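Back Matter Is Part of the Book

Children's biographies are usually judged on their first chapter and their pictures. I would start at the other end. The source notes, timeline and index tell a reader how the author knows what the book claims, and in many series for ages eight to twelve they have shrunk to a single page.

Take a typical life of an inventor. The text gives us a boy of ten speaking in full sentences to his father. Where do the words come from? A memoir written 50 years later is one kind of source. A guess by the author is another. Without a note, the two look the same on the page, and a child has no means of telling them apart.

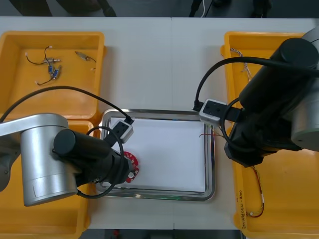 Photo: Ye-rin Yook / Kurier

Publishers object on grounds of cost. Printed books are made up in fixed sets of pages, and notes compete with chapters for space. The objection is fair but limited. In a book of 15 chapters, 2 pages of notes would cover every direct quotation. The Sala series manages this in small type – legible, if not attractive – and still has room for an index.

The second objection is that children do not read notes. Most do not. Most adults skip them too, and we still expect them in adult biography. Teachers and librarians use them when choosing between titles, and a few readers will follow one to its source. Widen dropped its notes in October and moved them to a website. I consider that a poor trade, as a library copy may outlast the site by decades.

My proposal is modest. Mark invented dialogue as invented. Give a source for each real quotation. Date the events that can be dated, and say so when the record is unclear.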